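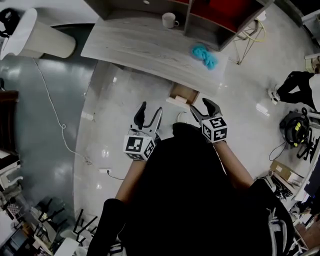

Support > Property Systems > Room Controls > Ticket log

Mirdale Lodge, guest room Wi-Fi and thermostat dropouts, third floor
Status: open, waiting on vendor
Opened by: Sosina Mersha, front office

Reported problem
Guests on the third floor lose wireless in the evening, and when it goes the wall thermostat shows a dash where the room temperature should be. Rooms 305 through 312 complain the most. The bar, lobby and pool deck are fine. Our website says free wireless in every room, and I am the one who has to stand at the desk while people read that back to me.

Vendor reply 1 (Giltden help desk)
Please restart the gateway in the third floor linen closet and ask guests to forget the network and rejoin.

Sosina
Did both. The gateway was restarted at 4:15 p.m. and everything looked good until dinner, then the same rooms went down. I don't think this is a fix. I also don't love asking someone who paid for a suite to forget a network.

Vendor reply 2
Our dashboard shows the third floor gateway online with no faults for the last 70 hours. The issue may be with guest devices.

Zane Ozoliņš, maintenance
I have trouble believing eight rooms in a row all checked in with bad phones. Also the thermostats are not guest devices, they are yours. And if the dashboard shows 70 hours with no faults, it missed the restart Sosina did yesterday at your request. What is the dashboard looking at?

Vendor reply 3
Thank you for the feedback. The status page refreshes on a delay. We recommend upgrading to the Pelden range extender, which supports up to 3000 devices per property.

Zane
We don't have 3000 of anything. Before anyone buys an extender I want to know what changes in the evening. Plan for tonight: laptop plugged straight into the gateway, second laptop on wireless in 308, leave both running a ping from 5 p.m. on.

Test notes, Zane
5:00 both fine.
6:10 both fine. Thermostat in 308 reads normal.
6:52 wireless in 308 drops. Wired laptop in the closet keeps going, no lost pings. So the line into the building is OK and so is the cable up to the third floor.
7:05 wireless comes back for a few minutes, then drops again.
9:40 back and steady.

The gateway lights stayed green the whole time. I wouldn't put much weight on the lights.

Sosina
The Havlíček Room is right under 308 and has had dinner functions every night this week. The band brings its own wireless gear for the microphones and the light board. Could be nothing. The complaints did start in September, when the functions did.

Zane
Could be. I'd like better proof than the calendar before we blame a band. Checked the gateway settings and the radio is fixed on channel 9, which I did not set. Giltden, did you?

Vendor reply 4
Channel selection is automatic on all Giltden gateways.

Zane
It is not automatic on this one. Screenshot attached to the ticket. Somebody typed a 9 in there. I've moved it to 5 for tonight as a test, same two laptops, same dinner function downstairs.

Test notes, second night
One drop in 308 at 7:20, under a minute. Thermostat kept its reading. No calls to the desk from the third floor.

Sosina
One quiet night is one quiet night. Only half the rooms up there were sold. Please don't close this.

Vendor reply 5
We are glad your issue is resolved. This ticket will now be closed.

Sosina
Reopened. Still needed from Giltden:
- who set the channel by hand, and whether the other floors were set the same way
- why the dashboard missed a restart and two evenings of dropouts
- a written answer on whether the thermostats can use the wired port in the room

No order for the Pelden unit until we have those. Zane will run the laptops again when the floor is full.

Mirdale Lodge internal support | Contact the front office | Back to top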